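Desk Setup Talk, Anbridge Office Fair: Speaker Notes

Opening (2 min)
Say hi, get people to look down at whatever table they're sitting at. Ask who has wiped theirs this week. Wait for the groans!

I love a plain tabletop. Pale wood grain, rounded corners, a grommet hole near the back edge for the wires. Mention that I leaned on square-cornered desks for years and had the forearm marks to show for it.

Wipes live ON the table. A pack with a flip lid, off to the left, where a hand lands on it without looking. Mine used to be in a drawer and the desk was filthy.

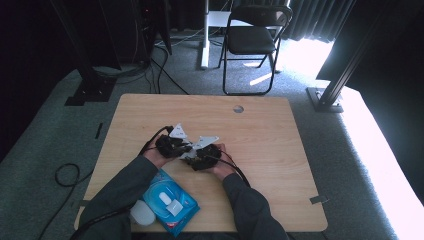 Then cables, my favorite part (slow down, I always rush this). Coil the spare length and lay the loop by the table. Please don't stuff it behind something. And watch the carpet: anything snaking across the floor will find a foot sooner or later. Tell the Hedlund story, the one with the coffee and the 29 foot extension cord.

Now the wood itself. Ask the room for their worst ring mark. Stavik people will have good ones, they've had the same tables since the move in October.

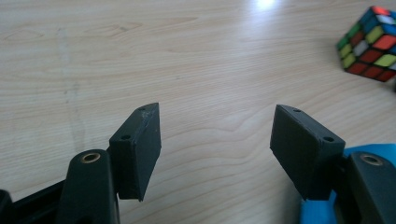
Last updated: 17 Mar 2018

Grain is so good at hiding crumbs, and glare is so good at hiding grain! With a light overhead you get one white patch where you can't judge the finish at all. Move your head, look from the side, and check for faint gray streaks. Wipe along the grain, damp cloth, no soaking.

Handout is on the chairs, 125 copies. If we run out, send people to the Vekham table in room 211.

Questions, then help stack chairs.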